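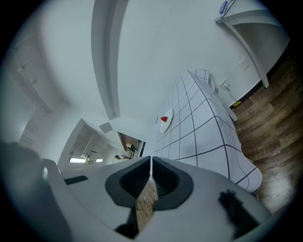

How to Run a Hand-Held Gripper Demonstration at an Open Day

February
By the Otden open day desk

This page covers the gripper table we run in the Brinkmann room when visitors come through. It is meant for whoever is on the table that day. You don't need to know how the robot side works, but you should have picked up the plate yourself a few times before the doors open.

The short version for visitors: a person does a simple job while holding a pair of grippers, the cameras record it, and the recordings are used later to teach a robot arm the same job. The job we use is moving a plate with a strawberry on it. Children understand it right away, and adults usually want a turn too.

What you need

- Two grippers for each person taking part, with the marker cubes fitted
- The head camera and the backpack straps
- A white plate and a box of strawberries
- The table with the checked cloth
- A power strip and the charging cables
- The laptop with Draka on it for starting and stopping recordings
- Paper towels

Buy the strawberries the same morning. Pick medium ones with the leaves still on. Very large ones roll off and very small ones are hard to see from the far side of the room.

Setting up

1. Put the table where people can get to at least two sides of it. Leave the cloth hanging, but pull it clear of the floor so that shoes don't catch it.

2. Run the power strip along the wall if you can. If it has to go across the floor, keep it on the side where the visitors don't walk.

3. Plug in the grippers and check each one opens and closes all the way. Look between the pads. Crumbs and bits of leaf collect there, and a dry brush takes them out.

4. Wipe the marker cubes with a dry cloth. Don't use cleaning spray on them. The print comes off, and new cubes take a while to come from Ositz.

5. Start Draka and make one test recording. Move each gripper in a slow circle in front of you. If one of them disappears from the tracking window, turn it so the cube faces up and try again. If it still disappears, swap it for the spare.

6. Put the plate down and place one strawberry on it.

Doing the demonstration

Do it once yourself before you let anyone try. Put the straps on first, then the head camera, then pick up the grippers. Doing it in another order means somebody else has to tighten your straps for you.

Start with the plate on the floor. It gives visitors a clear view from above, and a plate that slips doesn't have far to fall. Bring one gripper in on each side of the plate at about the same speed. Touch the rim with both, close, wait a second, and then lift.
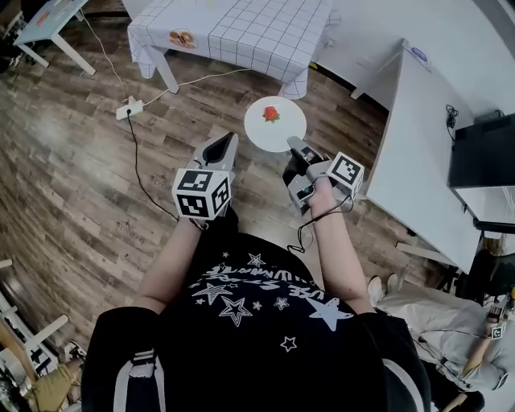 Keep your wrists level on the way up. Most drops happen in the first few inches, when one hand gets ahead of the other and the strawberry goes over the rim. Talk while you work, even if it feels odd. People at the back can't see your hands and will lose interest if it's quiet.

Once the plate is up, carry it to the table and set it down on the cloth. Open both grippers fully before you pull back. If you pull back early, a pad can drag the plate with it.

Letting visitors try

Two people can work at the same time if there is a helper for each of them. Give the grippers to adults and older children only. For small children, hold the gripper yourself and let them work it with you.

Tell each visitor three things before they start: go slowly, keep the cubes uncovered, and say "stop" out loud if something feels wrong. Leave out the rest. Longer instructions made people nervous last year and the queue got slower.

Let each person have two tries. Save the recording if they agree to it, and delete it on the spot if they don't. Draka asks you at the end of each one. Faces are blurred afterward, but some people would still like to be left out, and that's fine.

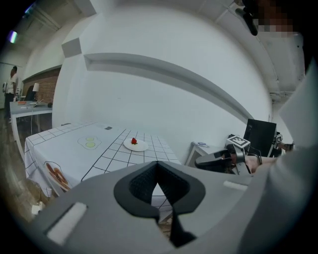
Strawberry on the plate, plate on the checked table, second gripper coming in from the right.

Questions you will be asked

Why not use the robot? It is slow to set up and needs more space than the Brinkmann room has. With the hand-held grippers a visitor can be working in a couple of minutes.

How many recordings are needed? For the plate job we had 890 at the end of the first open day season and 2,214 now. Of those, 1,064 were made at the table and the others on the floor. We tell people that the first 200 were mostly us getting it wrong.

What are the square patterns for? They let the cameras work out where each gripper is and which way it is turned.

Can I eat the strawberry? Not the one from the plate. Keep a separate bowl by the door.

Packing up

Stop Draka before you unplug anything. Brush the pads, wipe them with a damp paper towel, and leave the grippers open to dry. Coil the cables loosely. Check the floor under the table for leaves.

The cloth goes in the wash at 40 degrees and should be hung up the same evening. Write any broken parts on the sheet inside the cupboard door, with the number of the gripper they came from.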